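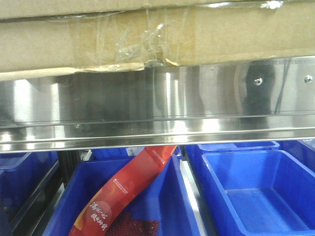

How to Budget for a Picking Robot in a Small Stockroom

I love this part of a project! The robot hasn't been ordered, the floor is still yours to rearrange, and every question you answer now saves you an awkward phone call in July. I've helped plan setups for two small snack and grocery stockrooms, and these are the steps I'd follow again.

Step 1. Write down what gets picked

Walk your shelves with a notebook before you open a single catalog. For each item, note the size, the weight, the packaging and how it ends up lying in the bin. A long red snack package leaning diagonally in a blue plastic bin is a very different job from a stack of small square boxes, and the quote should reflect it. Bags with a clear window deserve their own line too, so ask each supplier to test them.

The Meredith stockroom had 258 items on its list. We marked 134 of them as good first candidates and left the rest for people to pick. Starting with half your range is perfectly fine.

Step 2. Budget for the bins and shelves as well

People price the arm and forget the furniture. Measure the inside of each bin, the height of the rim and the gap between the rim and whatever sits over it. If you have a front row and a rear row, measure the reach to both - the rear row is where a cheaper arm can run out of length.

Then look at your surfaces. Polished steel throws bright streaks and blurry reflections back at a camera, and so does crinkled packing tape on a carton. Matte film or a diffused light costs very little next to a camera upgrade, so put a line for it in the first draft.

Step 3. Split the quote into pieces

Ask every supplier to price these separately:
Arm and controller
Gripper, plus one spare set of fingers or cups
Cameras and lighting
Mounting, rails and guarding
Software, first year and later years
Installation and training
Shipping

Dernoten sent us one big number, and Sunono sent a page of lines. Once Dernoten had broken theirs out, the two were much closer than they looked, and most of the gap was training days. Dwynwen Lloyd, who was doing our spreadsheet, found $1,234 of mounting hardware listed on both the rail line and the installation line. Check for that!

Step 4. Ask for a trial with your own stock

Pack up a carton of your real items and send it off. Include the floppy ones, the shiny ones and a few that are a bit crushed. Ask for video of whole runs, misses included, and find out who pays the return shipping.

Step 5. Plan the running costs

Suction cups wear, finger pads wear and bins crack. Put a yearly figure beside each one. Add the hours somebody will spend restocking bins and clearing stuck items, and use the wage you really pay. Maxine Costigan at Vokstead keeps this on its own sheet and updates it monthly, an idea I have happily stolen.

Step 6. Buy in stages

Order one station, run it through a full restocking cycle, then decide on the next. Get the price of the second station in writing while you're still negotiating the first, and ask how long that price holds.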